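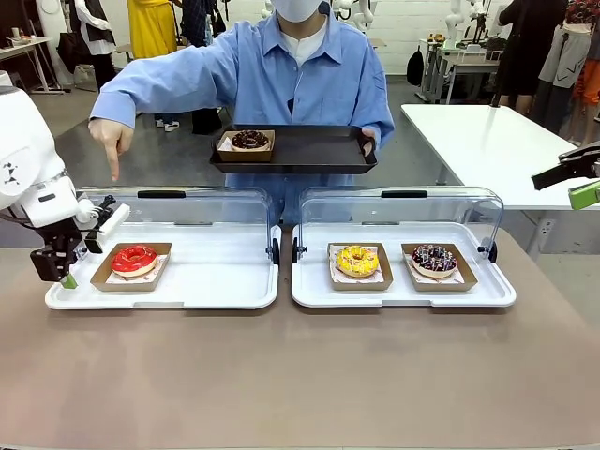

**D. Weerasinghe**
*Staff writer, work and business*

Donut counter at Wonero has a two-armed robot on it now. Started in March. Staff still there, all of them, but the job has changed and not everyone is sold.

The robot works the display cases. Donuts go in small kraft-paper boxes, boxes go under clear lids with a black handle, and the arms, white with black grippers, reach in from the sides. Chocolate, red glaze, yellow with white drizzle. A person in a mask still stands behind the table with a tray, and still points at what goes where.

Drulilo, which runs the counter, says the robot handled 138 boxes on Thursday. Staff stepped in on 17 of those. Mostly lids, one staffer said. Soft icing is the other problem, anything that sticks to the paper.

What's different for the crew: less bending over the cases, more watching. Shifts used to be packing, start to finish. Now somebody sets out the boxes, checks the glaze, keeps an eye on the arms and talks to whoever walks up. Training was 20 hours, paid. Two workers asked to go back to the kitchen side and were moved.

"My wrists are better. My feet are the same," said one worker on the early shift, who asked not to be named. Another said the waiting is the hard part. You see it going slow and you want to just reach in and do it yourself. Rule is you dont, not until the arms are parked.

Breaks moved too. Used to be whenever it got quiet. Now they're tied to when the robot is stopped for cleaning, and that has been the biggest complaint so far. Drulilo says it's looking at the schedule.

Pay is unchanged. Hours are unchanged through the trial, after that no promise either way. The company would not say what the setup cost. Software is from Zatus, which also has people on site most mornings.

Trial covers 33 shifts in all. Staff get a meeting with managment when it's done, and have asked for the step-in numbers for every shift before then. No answer on that yet.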